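Small cabbages, and what I've been doing with them

My neighbour Harvey Gill grows too many vegetables. Every November he does a last sweep of his plot before the ground gets hard, and whatever his own fridge won't hold ends up on my back step in a grocery bag. This year it was cabbages. Little ones! The plants went in late and never caught up, so they're the size you'd normally walk past at the market, and I've become completely devoted to them.

A full-size cabbage is a commitment. You make soup, you make coleslaw, and a week later there's still half of it at the back of the crisper going grey along the cut. A small one is supper for 2 people and then it's gone. The leaves are more tender too, and you don't have to fight the core with your biggest knife (I have a scar from that, it's a boring story).

My favourite so far is wedges. Cut it in quarters through the stem so it holds together, get butter and a bit of oil going in a heavy pan, and leave the wedges alone until the cut sides are properly brown. Then a splash of stock, lid on, 13 minutes on low. Salt, lots of pepper, cider vinegar at the end. Selorm Asante had it at my place and went home with the recipe on the back of an envelope, though she swapped in caraway and says hers is better. We'll see!

I've also started serving it on coloured plates, after years of insisting on plain white. Pale green vegetables look a bit sad on white, but on pink they wake right up.

A shallow pink plate and a small cabbage:

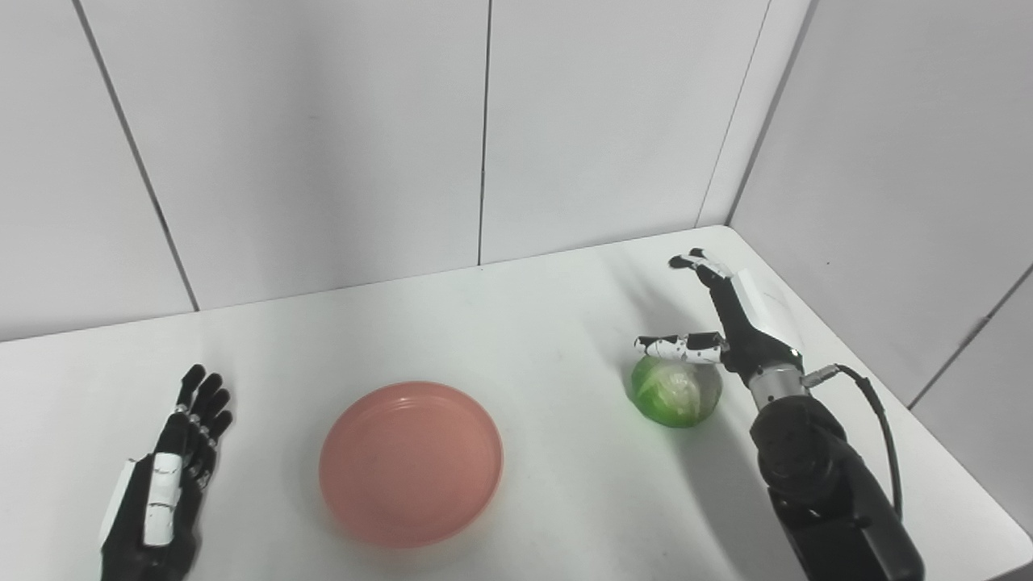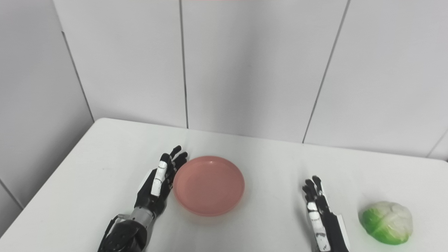
The raised rim matters more than I expected, by the way. Wedges give off a fair bit of buttery liquid and a flat plate just lets it wander onto the tablecloth. I found two more in the same sort of shape at the thrift store on Saturday and paid next to nothing for them.

Next up is stuffed leaves, if I can get them off without tearing. My aunt used to freeze the whole head overnight and thaw it so the leaves went soft, and I've got one in the freezer now, wedged between the peas and the bread.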